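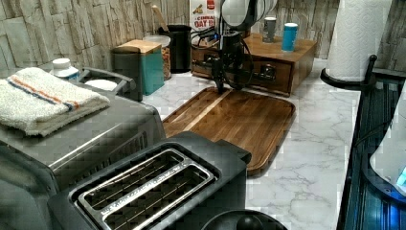

Melahat Sezer wrote under my last post that my groups opened up because I was tired, and she may well be right, but I've had two more range trips since then and I'd like a few more opinions before I spend money.

I have a Kadix 2-10 on my .22 trainer. At 50 yards it's lovely. Past that I start stringing up and down, and if I move my head even a little the crosshair slides around on the paper. My dad says parallax, my buddy says loose rings. The rings are the ones that came in the box. Would I be silly to put $195 rings on a scope that cost me $400? I shoot off a bag, mostly on my own, so there's no one behind me to tell me what I'm doing wrong!
Kristine Dalisay
June 11, 2021

Hi Kristine, and welcome to the fun (and the expense). If the crosshair moves when your head moves, your dad has it right. Rings don't do that. Does your Kadix have a side knob or a ring on the front bell? If it does, put the rifle on the bag, don't touch it, look through and bob your head gently while you turn the knob until the crosshair stays put. Go by that and don't trust the numbers printed on it, mine are way off. If there's no knob, it's set for one distance at the factory, and then it's all about getting your cheek in the same place every time. I built up my stock with foam and tape back in March and it looks awful but I'm not taking it off.

I'd still check the screws, and with a proper torque driver, going by whatever the ring maker's sheet says. I cranked down a set of Ridunik rings by feel once and left a mark on the tube that I still get grumpy about.
Patricio Insaurralde

get better rings, box rings are junk. I run Dmytriv on everything
Thanakorn Thaweesak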